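Clondale Workshop: Care of the Hand-Held Gripper Station
Gallery

Introduction

The hand-held gripper station at Clondale is one of two maintained by the Bukine Institute for Practical Automation. It occupies a ground-floor room of the Sundaram Building, which opened in 1915 as a drawing school and was given over to workshops many years later. The station consists of a pair of grippers worked by hand, their marker plates and cabling, a table and the stands around it.

This page sets out how the station is looked after between working periods. It is intended for new technical staff and for partner institutions that have asked how our routine is arranged. The full procedure is held in the station handbook, which remains the authority on all settings and tolerances. The present text was revised on Tue 14 March by Szabolcs Medve, Head of Station Maintenance, and replaces the version issued the previous August.

The service interval

The grippers are serviced after every 3000 closing cycles or after 90 days, whichever comes first. The cycle count is taken from the control software and entered in the station log by the technician on duty. Where the software has been reinstalled, the earlier count must be carried forward by hand. A missing count is treated as an overdue service, and the grippers are withdrawn until the work has been done.

Jaws and linkage

At each service the jaws are removed, cleaned with a lint-free cloth and examined for wear under a bench lamp. The inner faces receive the most attention. A jaw that shows polishing on one side only has usually been fitted out of line, and the matching jaw is changed with it. The linkage is wiped clean and given a very small amount of dry lubricant. Oil is not permitted at this station — it collects fluff from soft test objects and carries it into the pivots.

Spare jaws are supplied in matched pairs by Clolness, and the batch mark is recorded when a pair is fitted. Pairs are not to be split, even where one jaw appears sound.

Marker plates

The marker plates are handled by their edges and cleaned with a dry brush. Solvents lift the print and have cost the Institute several plates in the past. After cleaning, each plate is checked for play by light pressure at the corners. Any movement at all requires the fixing screws to be taken out, the seats cleaned and the plate refitted, followed by a full calibration. Tightening a loose plate in place is not accepted as a repair.

Closing check with two objects
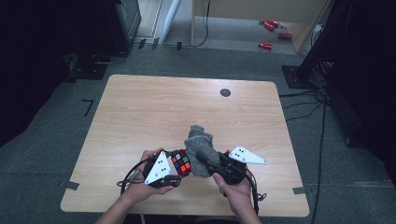
The closing check is the last item before a gripper pair is returned to use, and it is carried out at the table by one technician holding both grippers. Its purpose is to confirm that each set of jaws meets its object evenly and opens again without sticking. A hard object and a soft one are used together, and they are exchanged between the hands halfway through the check. The Rubik's cube at the left gripper has flat faces and straight edges, so a jaw that is out of line tends to turn it. The grey plush in the right-hand jaws serves the other half of the test, in which a firm hold is required on a surface that gives way. The technician also observes the cables throughout. They should hang in an easy loop from each gripper to the table, with no pull at the connector when the wrists are turned.

Results are entered as pass or refer. A gripper marked refer goes back to the bench with a written note of the object in use and the hand in which it was held, and the check is repeated from the beginning once the fault has been put right.

Floor marks and table position

The tape marks on the carpet are renewed when they begin to lift. The table may be moved for cleaning, but it must be returned to its marks before the next calibration — staff should not rely on judging the position by eye.

Enquiries

Requests for the station handbook, or for a copy of the log sheets, should be addressed in writing to the maintenance office at Clondale. Visits are by appointment and cannot be arranged during a service week.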